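제목: Re: [책방모임] 10월 낭독의 밤 준비 건

안녕하세요, Kokon 책방입니다.

지난번 메일에 답이 늦었습니다. 질문 주신 부분부터 적습니다.

> 보낸이: Tutia 독서회
> 10월 낭독의 밤에 저희 회원 14명이 가려고 합니다.
> 1. 자리를 미리 잡아 둘 수 있는지요. 작년에는 늦게 온 분들이 계단에 앉았습니다.
> 2. 낭독할 책은 각자 가져가면 되는지, 책방에 있는 책으로 해야 하는지요.
> 3. 헌책 교환도 같이 하는지 궁금합니다. 작년에 못 바꾼 책이 아직 집에 있습니다.
> 4. 끝나는 시간을 알려 주시면 버스 편을 알아보겠습니다.

자리는 14석 모두 잡아 두었습니다. 시집 서가 앞 두 줄입니다. 올해는 안쪽 창고를 비워서 의자를 20개 더 놓기로 했으니 계단에 앉으실 일은 없을 겁니다. 다만 저녁 7시 10분이 지나면 빈자리는 서 계신 분들께 드립니다. 늦으실 것 같으면 책방으로 전화 주세요.

책은 가져오셔도 되고 책방 책을 읽으셔도 됩니다. 한 사람에 10분입니다. 작년에는 한 분이 단편 하나를 끝까지 읽으시는 바람에 뒤의 세 분이 못 읽고 가셨습니다. 이번에는 종을 칩니다. 번역서는 옮긴이 이름도 같이 말씀해 주시면 좋겠습니다.

헌책 교환은 합니다. 계산대 옆 탁자에 놓고 가져가시면 됩니다. 지금까지 교환 장부에 적힌 책이 1,962권인데, 그중에 전집 낱권이 너무 많습니다. 짝이 빠진 전집과 문제집은 올해부터 받지 않습니다.

끝나는 시간은 9시 반입니다. 정류장 쪽 문은 9시에 잠그니 나가실 때는 골목 쪽 문을 쓰세요.

그 밖에 모임 전체에 알릴 내용입니다.

1. 낭독 순서
신청 메일이 들어온 순서대로 합니다. 바꾸고 싶은 분들은 서로 이야기하신 뒤 당일 6시까지 알려 주세요.

2. 음료
Skulov 찻집에서 보리차와 생강차를 가져옵니다. 컵은 각자 챙겨 오세요. 서가 사이로는 들고 들어가지 말아 주세요.

3. 무대 쪽 준비
마이크는 한 대만 씁니다. 스탠드 조명은 MacDonald 서점에서 빌리기로 했고, 다음 날 오전에 돌려줍니다. 의자 나르는 일은 5시에 시작합니다. 두세 분만 일찍 와 주시면 됩니다.

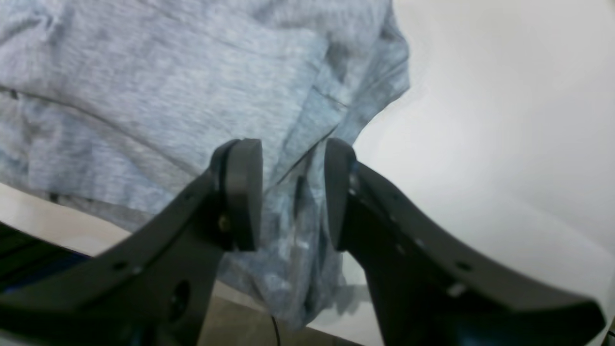
4. 다음 모임 책
후보는 아직 세 권입니다. 두꺼운 장편 하나, 산문집 하나, 작년에 밀린 추리소설 하나입니다. 장편은 절판이라 책방에 두 부밖에 없고 더 구하기 어렵습니다. 의견은 이 메일에 전체 답장으로 주세요. 낭독의 밤이 끝나고 남은 분들과 정하겠습니다.

Kokon 책방 드림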